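Flaven Players' Guild
Minutes of the spring meeting, April 1, 2025

Chair: Yolanda Cuadros
Minutes: P. Virkar, who lost the coin toss again

1. Opening

The meeting opened once the people at the back had finished their match. The chair reminded everyone that the start time is on the invitation. The invitation was then found to have the wrong start time on it, and the chair withdrew the remark.

The October minutes were approved with one correction. Under "Any other business," the phrase "a short discussion of difficulty settings" should have read "a discussion of difficulty settings."

2. Pidel 2: is it coming, and do we care

Members reviewed what is known about a sequel to Pidel. The studio has posted a picture of a lighthouse. The first game has no lighthouse in it. One side of the room took this as confirmation of a coastal setting, and the other took it as a picture of a lighthouse.

It was pointed out that the composer has changed her profile page to say she is "busy." D. Flaven (no relation to the guild, as he asks us to record every time) said he was also busy and had not been offered a sequel.

Agreed: the guild will hold no position on Pidel 2 until there is a trailer. Members may hold positions privately.

3. The Pidel replay

The group replay has reached the flooded library, where it has been since winter. The chair asked whether anyone had tried the left staircase. A silence followed. The left staircase will be tried before the next meeting.

There was a longer exchange over whether using a walkthrough for the bell puzzle counts as finishing it. The existing rule says hints are fine and solutions are not, but it doesn't say what to call a hint that gives you all 5 bells in order. The chair ruled that it is a solution. Two members asked that their disappointment be noted, and it is noted.

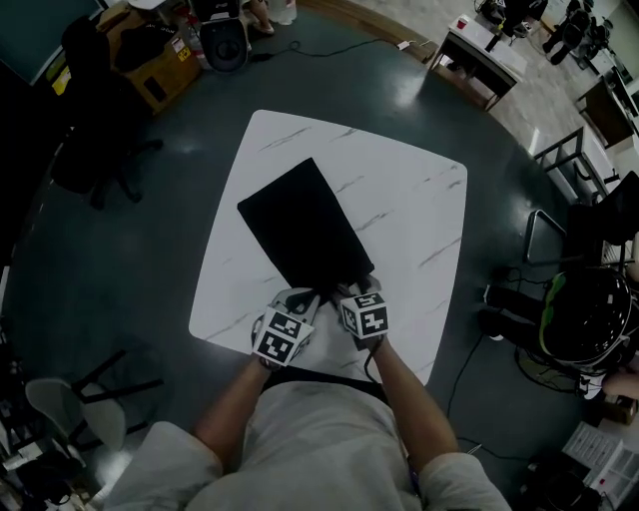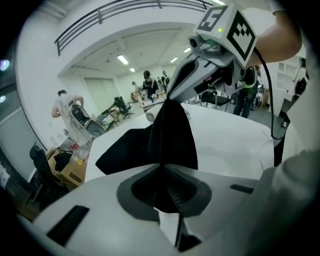
4. Save files on the guild console

The console is full. There are 200 save files on it, and most of them are called "new," "new new" or "DO NOT DELETE." Nobody would admit to a farming game that has been paused in its first autumn for as long as the current chair has held office.

Proposed: any save not claimed on the sign-up sheet gets deleted.
Objection: the sign-up sheet has gone missing.
Amended: the secretary will make a new sheet, and then the deleting can start.

Carried, with one vote against from the owner of "new new," who has now been identified.

5. Summer tournament

The choice was between the Virkar kart game and the older fighting game that everyone claims to be good at. The secretary declared an interest on account of sharing a name with the kart game, and was told this had stopped being funny some time ago.

The kart game won on a show of hands. Format as follows:

Teams of 5, with substitutes allowed between cups only.
No mirrored tracks before the final.
The ice level is in. The motion to remove the ice level failed, as it does every year.
Motion controls are allowed for anyone who truly wants them.
Whoever finishes last picks the music for the next round.

A proposal to ban the blue boat was debated at length. Supporters said it is too fast. Opponents said it only seems too fast when the chair is driving it. The chair stepped aside for the vote, the ban was defeated, and the chair resumed the chair looking pleased.

6. The Cuadros Cup

Last year's trophy has come back from its holder with a new dent and no explanation. The chair, whose family donated it, said she would prefer it without further dents. The holder said it looked more like a trophy now. Moved on.

7. Any other business

The newsletter needs a review of something released this decade. The past 6 reviews were all of Pidel, though each did have a different headline. S. Okafor-Lind offered to write up a card game she has been playing on the train. Accepted before she could change her mind.

One request to move the beginners' table away from the loud table. Agreed. The loud table asked what had been said and was told later.

Actions

Secretary: new save file sheet, corrected start time on the invitation.
Chair: draw up the kart brackets, return the borrowed controller.
All: left staircase.

The next meeting will be in October, in the same room, at the time on the invitation.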